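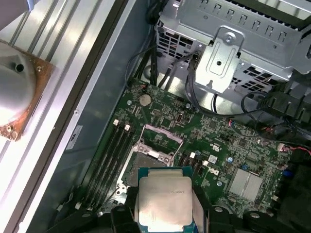

Processeur au-dessus de la carte mère, près du socket.

Remplacer le processeur d'un PC de bureau

Durée : 29 minutes environ sont à oublier si la pâte thermique a séché, prévoyez plutôt une heure.

Avant de commencer

Vérifiez que la carte mère accepte le nouveau modèle. La liste de compatibilité se trouve sur le site du fabricant, souvent avec la version de BIOS requise. Si une mise à jour est nécessaire, faites-la avec l'ancien processeur en place.

Il vous faut un tournevis cruciforme, de l'alcool isopropylique, un chiffon non pelucheux et de la pâte thermique.

Démontage

1. Éteignez le PC, débranchez le câble secteur et appuyez quelques secondes sur le bouton de démarrage.
2. Couchez le boîtier et retirez le panneau latéral. Touchez une partie métallique nue du châssis.
3. Débranchez le ventilateur, puis desserrez les 4 vis du ventirad en croix. S'il résiste, faites-le pivoter légèrement sans tirer.
4. Nettoyez l'ancienne pâte.
5. Relevez le levier du socket et sortez le processeur à la verticale, en le tenant par les bords.

Remontage

Repérez le triangle dans un coin du processeur et alignez-le sur celui du socket. Posez la puce sans appuyer, puis rabattez le levier. Déposez une noisette de pâte au centre, remettez le ventirad et rebranchez son ventilateur sur la prise CPU_FAN.

Au premier démarrage, entrez dans le BIOS et contrôlez le nom du processeur ainsi que sa température.

Fiche rédigée par Zsófia Major, mise à jour en octobre.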